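Search this site Search Go

Home Tips: Sharing Chores When You Live Together

Moving in with a partner brings up small fights that dating never did. Most of ours were over laundry, dishes and who was supposed to buy dish soap. These tips kept the peace in our apartment on Karnerel Street.

1. Pick chores by dislike

Each of you writes down the 5 jobs you hate most. Trade where the lists differ. My girlfriend can't stand scrubbing the tub and I don't mind it, so the tub is mine. She does the trash.

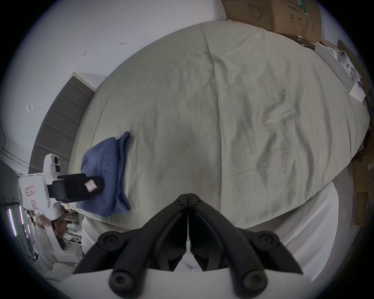 Couples argue more over how a job gets done than over who does it. If your partner did the work, leave it alone. A green fitted sheet with creases running across the middle is still a made bed, and pulling it tight again while the other person watches is a criticism, even if you don't say a word. Save your comments for things that matter — bleach on dark towels, for one.

2. Keep one shopping list

Ours is on the fridge. Whoever finishes something writes it down. Texts get lost, and then you both come home with paper towels and no coffee.

3. Talk on a set evening

Take fifteen minutes after dinner, once a week, with phones in another room. Say what bothered you and what you want changed. Don't bring up last month.
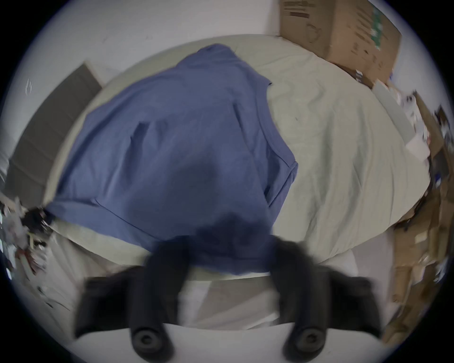
4. Split the cost of help

If neither of you will do a job, pay for it together. We put a little into a jar every payday and had the oven cleaned in June. It was cheaper than another argument — and the oven looks better than when we moved in.

Posted by Dardo Tapia, 11/04/2018

We use cookies to improve your visit. Accept

Contact | © Premberg Home Pages | Back to top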